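Bench notebook, September. Toy pickup task, wrist camera view
Started 9:40, table lamp on, overheads off

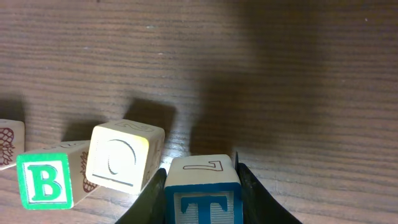
T block in the fingers; B, C and a pineapple side still on the table.

Purpose of this run: decide whether block pickup belongs on the chore list we send to Karunaratne, or whether it stays a bench test. Their question is plain enough. Can the arm clear a child's play table without a person standing by? My answer so far is "in part," and the notes below are to make that less vague.

Task as written: pick each block off the table, place it in the bin, stop when the table is clear. No sorting by letter or color. Planner is the Onar build, unchanged from last month. Grasp scoring is Nutix with the default weights.

Log total for this task now stands at 3674 grasp attempts across all sessions. The last 200 were single blocks with clear space on every side, and those are the ones I trust least as a measure of the chore. Blocks left by a child touch each other, lean, and end up against the table edge. Single-block success should not be quoted to Karunaratne as the success rate for the job. I have said this before and it got into the slides anyway.

Observations:

Grain. The tabletop has dark lines running mostly left to right, and the engraved characters on the bare faces are thin brown lines too. The segmenter sometimes joins the two and reports a block longer than it is. Painted faces (the green B, the blue T) give it far less trouble. Try masking on height before color.

Shadow. With the lamp low, each block throws a shadow that Nutix scores as a possible edge. Brock Grewal wants a second lamp. I would rather fix the scoring, as we can't ask a household to relight the room.

Angle. A block sitting diagonally, like the C, needs a wrist turn before closing. The planner allows it but charges so much for rotation that it leaves those blocks until last. Lowered the rotation cost to 80, from 1000. No result yet.

Neighbors. Closing on one of two adjacent blocks needs finger clearance on both sides. The current rule skips the pair and returns later, when nothing has changed. Needs a nudge move. Brock has one in the Flava branch, untested on this arm.

Time. A person clears this table in a few seconds. We take roughly a minute per block with planning included. Acceptable overnight, poor before dinner.

Position for now: pickup of separate blocks, yes. Clearing the table, no.

To do:
Merge nudge move from Flava, slow speed only
Rerun with mixed bare and painted faces up
Log skipped blocks as failures
Ask Karunaratne what their bin height is
Check right finger pad for play before next session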